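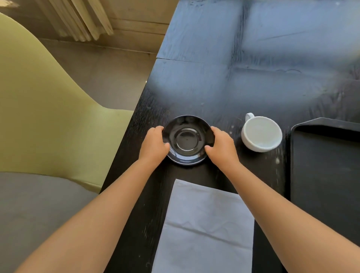 My pre-opening checklist for a small cafe, with my comments

Posted 2018-07-15 in Running the Place

A few of you wrote in after the May post asking for the list I use before the health inspector comes by. So I typed it up. It lives on a clipboard by the back door at Ogilvie, and it has coffee on it, and half of it is in Stepan's handwriting, which took me longer to read than to type. I walk it once a week with a pen and mark each line OK, FIX or ASK. The comments are from my last walk. Your county will have its own form and you should go by that one first!

FRONT DOOR AND DINING ROOM

1. Door opens all the way, closes by itself, no gap at the bottom.
FIX. I can slide a pencil under the left side. If a pencil goes, a mouse will think about it. New sweep ordered.

2. Exit sign lit, and still lit when you hold the test button.
OK. Hold it for 30 seconds, please. I used to tap it and move on, and then Ruaridh Morrison (he did our fire walk-through) held it down properly and it faded out while we all stood there looking up at it. New battery since then.

3. Floor: no loose tiles, no lifted mat corners.
OK, except for the mat by the register, which curls up every time it rains. I've flipped it. We'll see.

4. Chairs and tables don't wobble.
FIX. The one by the window again. Folded cardboard is not a repair, Stepan.

5. Underside of tables checked for gum and splinters.
OK. Gross job, wear gloves.

6. Cups, saucers and plates: no chips, no cracks, no rough spots on the foot.
OK. Pulled two mugs. Dark dishes are harder than white ones because the shine hides a hairline crack, so tilt each one under the light and run a finger around the rim — slowly. Anything chipped goes straight in the bin and doesn't get a second life holding pens in the office. I say this as a person with a desk full of chipped mugs.

HAND SINKS

7. Hot water gets hot, soap full, paper towels full.
OK at the front. The back one was out of towels, so I marked it FIX and then fixed it, which is the best kind of FIX.

8. Nothing stored in the hand sink.
FIX. A strainer! Every single week it's a strainer. The hand sink is for hands. I've put up a sign and I suspect the sign has been read by me and only me.

9. Hand-washing notice posted where you can see it from the sink.
OK.

COLD STORAGE

10. Thermometer in every fridge, in the warmest spot, readable without moving the milk.
OK for the under-counter one. The reach-in (it's an Anel, older than my marriage) has its thermometer way in the back where it's always coldest, so I moved it up near the door.

11. Door gaskets clean and tight.
ASK. The reach-in gasket is split on the bottom corner. I do the dollar bill thing where you shut the door on a bill and pull, and it slid right out. Called for a quote. If it's more than a used fridge I'm going to have a little cry and buy the used fridge.

12. Raw eggs on the bottom shelf, below anything ready to eat.
OK.

13. Everything opened has a date on it.
FIX. One tub of something beige. Stepan said hummus, I said I don't think so, and it went out.

BAR AND ESPRESSO

14. Steam wands wiped and purged, no dried milk.
OK. Very proud of the morning crew on this one.

15. Grinder cord not pinched or frayed.
OK. Look behind it too. Ours runs past the syrup shelf and gets sticky, and then I get sticky.

16. Drip tray drains.
FIX. Slow. Hot water and a skinny brush got it moving, but I've left it on the list for next week to see if it stays that way.

17. Sanitizer bucket mixed, test strips in date.
ASK. The strips were in date but the tube had been left open, and I have no idea how long. I opened a fresh one. The stuff we buy is Nustia, the tablets, and the strips have to match the kind of sanitizer you use, so keep the two boxes together. I learned that one standing next to an inspector with the wrong strips in my hand.

BACK OF HOUSE

18. Nothing stored on the floor. Six inches of clearance, all of it.
FIX. Flour. It had just been delivered and it "was about to be moved," and I've said the same thing myself plenty of times.

19. Chemicals below and away from food, every spray bottle labeled.
OK now. There was one blank bottle. Probably window cleaner, but probably isn't good enough, so I dumped it and rinsed it and labeled it with the fat marker.

20. Fire extinguisher: pin in, needle in the green, tag current, nothing stacked in front.
OK. I did have to move a stool.

21. First aid box stocked.
FIX. We own 11 burn dressings and not one plain bandage. The blue ones go first, always. Restocking from Clurnitz, who deliver the same week if you get the order in early.

22. Light bulbs over food covered or shatterproof.
OK. The building dates from 1822 and the wiring has Opinions, so I also listen for buzzing. No buzzing.

23. Mop hung up to dry, head off the floor.
OK. Miracle.

24. Dumpster lids shut.
OK when I looked. The lids blow open if you don't push down on both, and it's a shared lot so I just shut the neighbor's as well.

PAPERWORK

25. Permit posted where customers can see it.
OK. Straightened it.

26. Temperature log filled in, no gaps, no suspicious row of identical numbers.
ASK. There's a stretch where every reading is the same down to the digit, in the same pen. Somebody and I are going to have a friendly talk.

27. Food handler cards on file for everyone on the schedule.
FIX. Our newest hire took the class and can't find the card. Reprint requested.

Anything marked FIX gets a name and a date next to it before I leave the building. ASK means I don't know enough and need to call someone, and I try to call that same day while it still bugs me. If you want the blank version without all my rambling, leave a comment and I'll send it over. Next time I'll do the closing list, which is shorter but has the grease trap on it.

14 comments
Shared 37 times

We use cookies to remember your settings and see which posts get read. Accept or Manage cookies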